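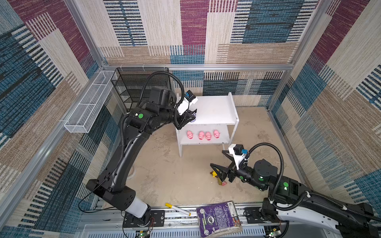
Keeping a sensible medicine cupboard at home

I've been meaning to write this one up since November, when I went looking for a plaster at ten at night and found 16 half-empty boxes of tablets, a bandage that had lost all its stretch and a bottle of cough mixture older than the car. We are not an untidy household (well, not very!), but medicines do creep into corners, and before you know it there's a packet in the bathroom, another in the fruit bowl and a third in the pocket of a winter coat.

Start by getting everything into one place. Go round with a tray and bring it all to the kitchen table, handbags and glove box included, and then make yourself a cup of tea, as you'll be there a while. Look at the date on every single thing. Whatever has gone past it goes into a carrier bag, and the bag goes back to the pharmacy, who will get rid of it for you. Please don't put old tablets down the loo or in the kitchen bin. Ours went to Vestergaard, the chemist in Emholm, and they took the lot over the counter without any fuss at all.

Where to keep it

The bathroom cabinet is where my mother kept everything and where I kept everything too, until I gave some thought to how steamy it gets in there after two baths and a shower. A bedroom wardrobe or a high kitchen cupboard well away from the kettle and the oven is much kinder to tablets. Do read the leaflet as well, for the odd thing has to live in the fridge, and mine go on the top shelf in a lidded tub.
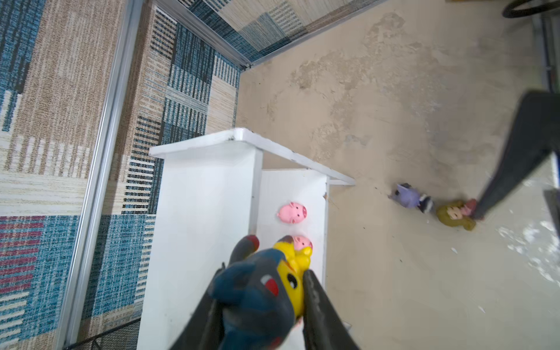
Height matters more than anything if you have little ones about, or grandchildren who come to stay. Get down on your knees and look at the room from there, which I did and which my back didn't thank me for, and you'll soon see what a small hand can get to. Anything as cheerful as that yellow toy with its beak, or a pig with a pink snout, is going to be grabbed and very likely chewed, and a bright, sugary-looking tablet is every bit as tempting to a two-year-old. So choose somewhere high and locked. Child-resistant caps slow them down, but I wouldn't trust a cap on its own. We bought a Coltier cabinet, £39 with two keys, and one of the keys lives on top of the boiler.

Leave things in their own boxes, even when the box is twice the size of what's inside. I once decanted everything into a row of pretty Desico tins and spent the next year guessing. You want the name, the strength, the date and the leaflet all together, and if it's on prescription you want the label showing whose it is. For plasters and dressings the tins are lovely, and one of them holds 40 plasters with room for the tweezers.
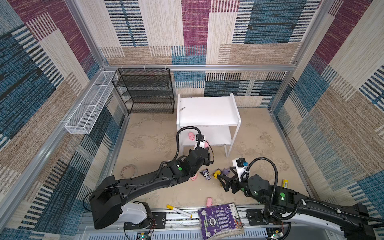
One reader wrote in to say that she tapes a sheet of paper inside the cupboard door and jots down the time of every dose when somebody is poorly, so that whoever gets up at three in the morning knows what has been given already. I've pinched the idea and it has been a blessing. She also keeps the little plastic syringes from children's medicines, washed and dried in a clean jar, and never measures with a kitchen teaspoon.

Have another look through in spring and again when the clocks go back. It takes me ten minutes now, and I throw out the dried-up antiseptic wipes while I'm at it.

Join 1,365 other readers and get our household tips by email each month. You can unsubscribe whenever you like.

You might also like
Getting candle wax out of a tablecloth
What to keep in a first aid box for the car
Washing hot water bottle covers
A tidy drawer for spectacles and hearing aid batteries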